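Virano two-shelf unit in yellow (item 2473)

Hi, Emanuel Toma again. I've been selling the Virano for a while now and I still get the same emails every week, so I've finally sat down and redone this page with everything I know about it. If you only want the short version: it's a black metal frame with thick yellow shelves, it's very bright, and it holds more than you'd think.

I first bought one for the back room at Prendergast Street, where we sort small parts and shoe pieces. Until then everything lived in boxes along the wall and I spent half my mornings on my knees looking for the other half of a pair. One unit went in on a Sunday, and by October I'd ordered more (my own money, full price, before I was even selling them!).

The yellow

Let's get the color out of the way, as that's what most of you write to me about. Yes, it's loud. It's a proper lemon yellow, the same family as the glossy plastic pieces I stock to go with it, and the plastic picks up every light in the room – you'll get long shiny streaks across any curve. I love that. If you don't, Skokow does a gray version of the shelf and I can order it, but allow three extra weeks.

The plastic wipes down with a damp cloth and a drop of dish soap. Please stay away from scouring pads, they leave a haze you'll never get out. 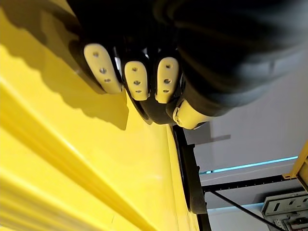 Floors and feet

The Virano stands flat on a hard floor or on short carpet. I have mine on striped gray carpet tiles, and I'd pick those again in a second. They hide dust between cleanings, and if one gets ruined you pull up that tile and leave the rest alone. Deep pile is another story. The frame sinks in and leans a little, so put a board under it first or choose a different spot.

Slide it into place with two people if you can. I drag mine about on an old blanket and that works too, but it's slow going and you do say a few words. 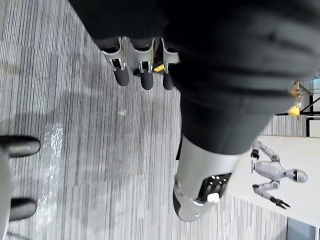
Gray striped carpet tiles, a good match for the black frame. Tiles are sold separately.

What goes on it

Each shelf takes 100 pounds, spread out evenly. I keep big things up top where I can grab them and small things below. Black sole pieces are the best example I've got, because black on yellow is so easy to see! In a dark cabinet I'd lose those in a minute. Small blocks and other bits go on the lower shelf with some space between them, so my fingers fit.

Taller boxes can stand on the floor next to the unit. The sides are open, so you can reach in from the end as well as the front, and that's handy if yours is going in a corner.
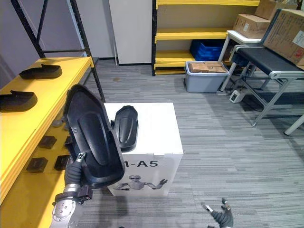 Black sole-shaped pieces on the top shelf, small dark blocks on the one below.

Ordering and delivery

Ask for item 2473. It comes flat in one carton with the hardware bagged inside. Delivery is free within 50 miles of the Plondton store, and past that I'll email you a quote the same day. Pickup is fine too, just call first so I can have it by the door.

Spare shelves are item 2177. I keep a few in yellow, and gray is order only.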